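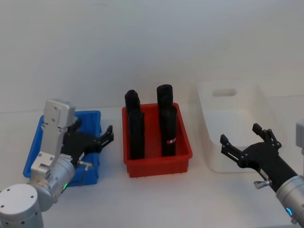 Figure 7.1 Three plastic bins in a row on a white tabletop, with two robot arms.

Chapter 7
Buying a business that is already trading

By the end of this chapter you should be able to:
explain the difference between an asset sale and a share sale
read a seller's accounts and adjust the profit figure
describe what is meant by goodwill
draw up a list of checks to make before signing

7.1 What is for sale

Chapter 6 dealt with starting a business from nothing. Many owners take another route and buy one that someone else has built up. The buyer gets customers and a trading record from the first day, and pays for them. Whether the price is fair depends on what exactly is being handed over, and this is where a good deal of first-time buying goes wrong.

There are two main ways to sell a small company. In an asset sale the buyer takes chosen items, such as equipment, stock, the trading name and perhaps the lease. The company itself stays with the seller, usually along with its debts. In a share sale the buyer takes over the company as a whole. Its contracts carry on as before, and so do its tax history and any claim made against it later. Sellers often prefer a share sale. Buyers of very small firms tend to ask for an asset sale, and the choice is normally settled early, before the price is argued over in detail.

Staff are a separate matter. When a business changes hands as a going concern, the employees will often move with it on their existing terms, even in an asset sale. We return to this in section 7.5.

7.2 The Moser case

We shall use one business throughout the chapter. Moser is a shop in Skondinley selling and repairing sewing machines. It stands on a side street known as the Alley and has a workshop at the back. The owner wishes to retire and is asking £141,000. The sale is to be an asset sale. Equipment and fittings have been valued at £38,000 and stock at £8,000, which leaves £95,000 for goodwill.

Goodwill is the part of the price that cannot be matched to any item on the list. It covers the name, the regular customers and the habit people have of coming back. A buyer should ask how much of it will survive the change of owner. Moser has a list of 500 customers, but only 200 of them have paid for a repair or bought a machine since the start of the last trading year. The longer list looks better in the sales particulars. The shorter one says more about next year's income.
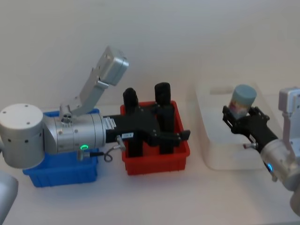 Remo Tanner takes a harder line on this point, and argues that a buyer should treat every customer as the seller's own until they have come through the door a second time under the new owner. On that view part of the goodwill should be held back and paid only after a year's trading. Arrangements of this kind are common – they are called deferred payments – and sellers dislike them for obvious reasons.

7.3 Reading the profit figure

The seller's accounts show a profit, but it is rarely the profit a buyer would have made. The owner of Moser draws no wage. A relative does the bookkeeping without pay. The rent has not been reviewed since the lease began, and a review is due in May. Each of these makes the business look more profitable than it would be in other hands. Working the other way, the accounts include the running costs of a car used mostly at weekends, and a buyer could fairly add those back.

The result is called adjusted profit. Most small businesses are priced as a multiple of it, so a mistake here is carried straight through to the price.

Activity 7.1
Adside is a second repair shop in the same town, also for sale. Its owner pays herself a full wage and employs a part-time bookkeeper. Explain why its reported profit cannot be compared directly with Moser's. Then write down the papers you would ask each seller for before making an offer.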